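Gresus Forum > Home and Shared Shop Builds > Arms

Search this forum Go Advanced search

Print this thread | E-mail this thread

Two arms, zipper bags and toy fruit: where I'm stuck

marbletop_mel
Posted 7 December 2020

I've been working on a two-arm setup since October in the shared shop in Sadmont. The job I picked is packing: take fruit out of a plastic basket and put it in a clear zipper bag. One arm holds the bag open, the other one picks. I drive both by hand with a pair of leader arms and record everything, then train on the recordings. I have 200 runs so far.

Picking is the part that works. The fingers are plain wedges that taper toward the tip, and they get down between pieces better than the wide pads I started with. Bananas were the first thing I tried. 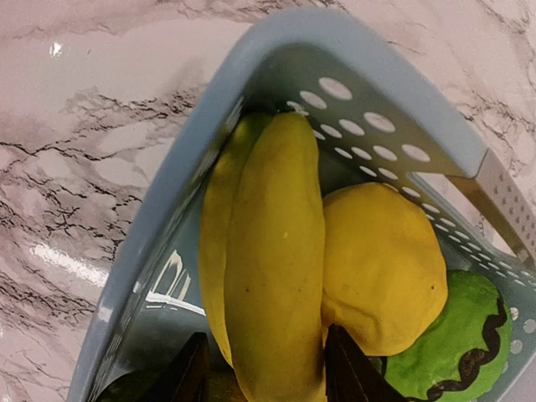
The trouble starts when two pieces are pressed together. If a fingertip goes in at the wrong angle it pushes the neighbor up the side of the basket, and then the basket slides. I put rubber feet on it, which helped a little. On single items with space around them I get 9 out of 10. In a full basket it's a lot worse, and I haven't kept a proper tally.

My real question is about the bag. Any advice on getting a trained arm to find the edge of clear plastic?

gantry_goat
Reply 1

Use a different bag. I'm serious. Clear film over a veined marble pattern is about the hardest thing you could give a camera. Get opaque freezer bags, get the motion right, and go back to clear later if you still care.

marbletop_mel
Reply 2

I thought about opaque ones, but I want to see whether the fruit went in without adding another camera. The seal has some color to it, so I've been using that as the landmark. I come down with one finger on each side of the strip and close.

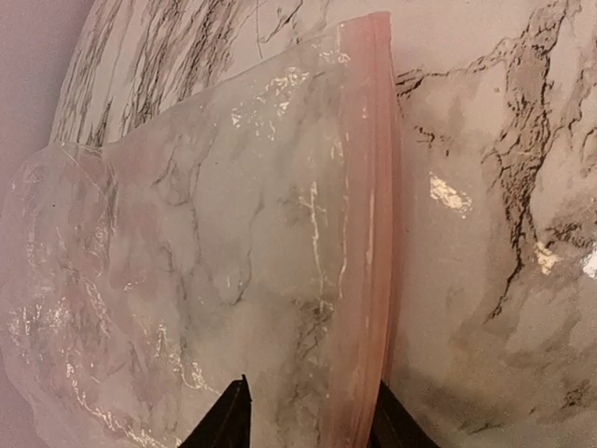 Closing force matters more than I expected. Too much and the two walls stick together and the mouth won't open. Too little and the film creeps out of the grip when the other arm bumps it. I'm running the Messina servo boards at their lowest current limit and it's still a bit strong.

oldbearing
Reply 3

Disagree with goat. If the seal strip stands out, the background doesn't matter much. I'd worry more about the reflections. Clear film throws bright spots that move every time the arm moves, and your model may be learning those. Put a sheet of diffuser over the lamp before you change anything else. Costs next to nothing.

gantry_goat
Reply 4

The background matters plenty when you can see it through the bag. A plain gray mat would take five minutes to lay down.

marbletop_mel
Reply 5

The mat would mean throwing out my 200 runs, or at least mixing two surfaces. I'd like to try the lamp first.

On holding the bag: I now grip low, next to the seal, and tilt it so the mouth faces the basket. That shortens the trip for the picking arm, and it doesn't have to cross over the bag.

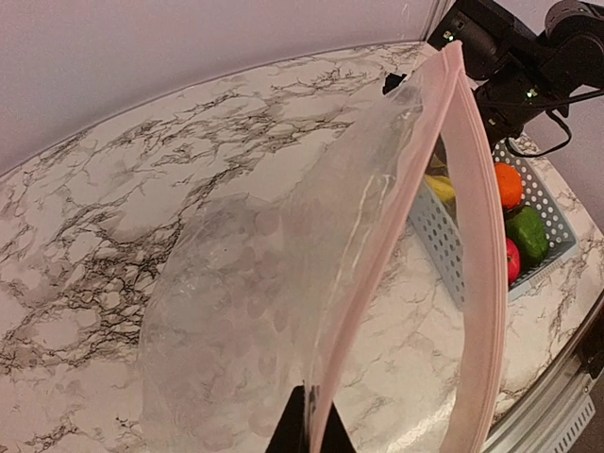

The other change was cable slack. I had the cables tied too tight and the wrist was fighting them near the end of its reach. I let out a few inches and the jitter mostly went away. I still need to keep the loop from dragging on the basket.

kerf_and_burr
Reply 6

How are you powering both arms? I had jitter like that on my Gorklow kit and it was voltage drop. Looked exactly like a cable problem until I put a meter on it.

marbletop_mel
Reply 7

One supply for each arm. I'll check under load anyway.

oldbearing
Reply 8

Which pieces give you the most trouble? Rigid plastic fruit slips on bare fingers. Foam is easier but it dents and then your grip width is off.

marbletop_mel
Reply 9

Round ones, when they're against a wall of the basket. One finger has nowhere to go. Long pieces lying at an angle are fine as long as I turn the wrist to match before going down. For the next batch I'm shuffling the basket before every run so the layout isn't always the same. 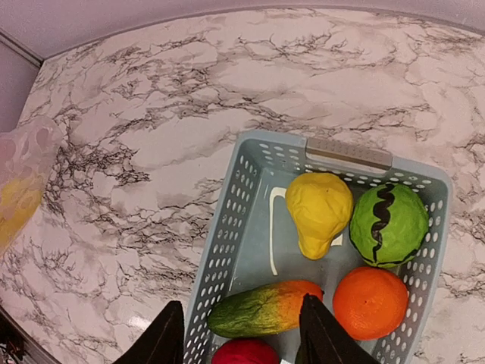 Reply 10

gantry_goat

Shuffling is good. Also move the basket itself a couple of inches each time. If it always sits in one spot the arm will learn the spot. I still say lay down a mat.

kerf_and_burr
Reply 11

Second on moving the basket. I skipped that and had to redo a whole set.

marbletop_mel
Reply 12

Will do. Diffuser goes on first, then new runs with the basket moved around, same surface. If the bag grip is no better after that I'll try the mat and goat can say he told me so.

Print this thread | E-mail this thread

Contact the moderators | Copyright Gresus Forum and its posters | Back to top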